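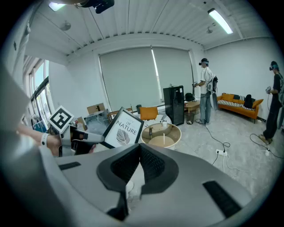
Schwarzer Rahmen mit dem Blatt (NATURE), beim runden Beistelltisch. Hinten das große graue Rollo, davor Kartons und zwei Stühle.

Mittwoch, 23. April 2025

Heute war die Sitzecke an der Reihe. Bradley hat am Morgen die Liste von Brirthorpe geschickt, leider noch die alte Version vom Januar, also habe ich die Positionen von Hand korrigiert. Die korrigierte Liste liegt im Ordner Sukent, bitte nur noch diese benutzen.

Erste Frage war der Platz für das Bild mit dem Blatt. Auf der Liste steht es als Wandbild. Ich möchte aber in diese Wand nicht bohren, bevor Chaiwat mir sagt, was dahinter läuft. Vorläufig bleibt es bei dem runden Tisch. Liegend nimmt es viel von der Fläche weg, stehend braucht es eine Stütze von hinten. Chaiwat hat vorgeschlagen, einen kleinen Aufsteller zu kaufen. Ich bin dafür, Kosten 9 Euro, das geht noch aus der Kasse für Kleinmaterial.

Den Tisch selbst habe ich nachgemessen, weil in der Liste zwei verschiedene Maße stehen. Richtig ist 80 cm im Durchmesser. Die Zahl 105 gehört zu einem anderen Möbel, das in Skesley geblieben ist, und soll gestrichen werden.

Das Licht: bei geschlossenem Rollo kommt von der linken Seite immer noch Tageslicht herein, und zusammen mit der Lampe an der Decke spiegelt es im Bilderrahmen. Ich habe den Rahmen ein bisschen gedreht, danach war die Schrift besser zu lesen. Diese Stellung habe ich mir mit Bleistift auf dem Plan markiert.
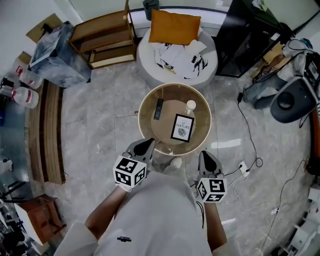
Zur Fernbedienung: sie bekommt ihren festen Platz auf dem Tisch, auf der linken Seite. Letzte Woche haben wir sie 3 Mal gesucht, und jedes Mal war sie in einem Karton. Wer sie nimmt, legt sie bitte wieder dorthin. Die kleine weiße Flasche darf auch auf dem Tisch bleiben, aber der Deckel muss zu sein, sonst haben wir Flecken.

Der Hocker mit dem senfgelben Kissen gefällt mir hinter dem Tisch gut. Unentschieden bin ich bei dem weißen Stoff mit den schwarzen Blättern. Als Haufen sieht er nicht ordentlich aus, gefaltet passt er vielleicht in das Holzregal. Bradley meint, er soll sichtbar bleiben, weil das Muster zu dem Bild passt. Damit hat er recht, aber dann muss man ihn jeden Abend neu legen. Wir probieren es eine Woche lang gefaltet auf dem Hocker.

Noch nicht erledigt:
- Das lange Brett an der Seite vom Boden wegnehmen, man stolpert darüber.
- Inhalt der weißen Tüten mit dem Lieferschein aus Blackburn vergleichen. Ich habe den Schein heute nicht gefunden.
- Kartons beim Fenster beschriften, auf zwei Seiten, damit man sie auch gestapelt lesen kann.
- Den orangen Stuhl ausprobieren, ob er am runden Tisch von der Höhe her passt. Der Holzstuhl ist für mich zu hart für längeres Sitzen.

Frage an Chaiwat: die graue Folie über der Kiste beim Regal, bleibt sie drauf, bis die Ecke fertig ist? Ich habe nichts daran gemacht.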